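Does a repaired computer save a household money? The council leaflet in Harnwood says yes. We were less sure, so we looked at where its numbers came from.

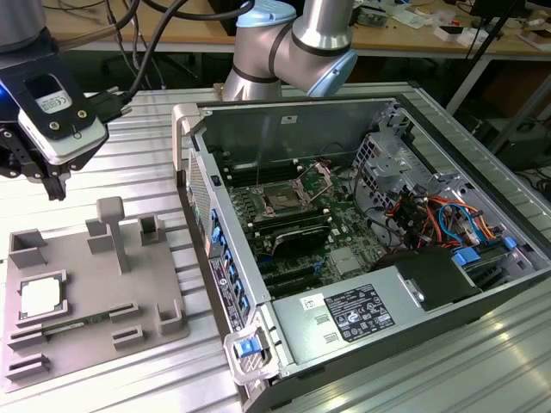

Repair claims nearly always start with the price of a new machine. The leaflet uses 500 pounds, which few people we asked in Ritby had ever paid. A desktop with its case opened up, cables and all, looks like something worth saving, but looks don't settle the sum.

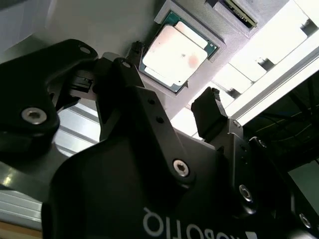 Report by Primo Colombo and Cinzia Cocco, Group 4

Swap in a second-hand price of 195 pounds and most of the saving goes. The Stermont survey leaves out labour altogether. We wrote to ask why and got a copy of the leaflet back. 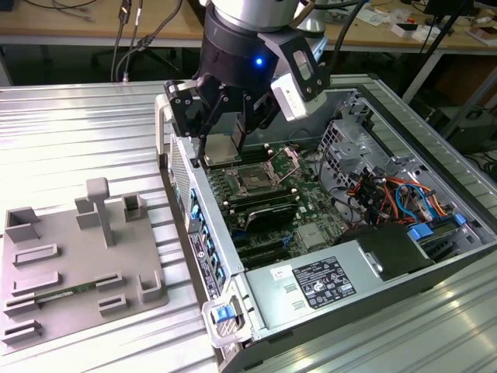 Labour also depends on who is doing the work, and Table 2 treats every hour as free. We would not rely on it.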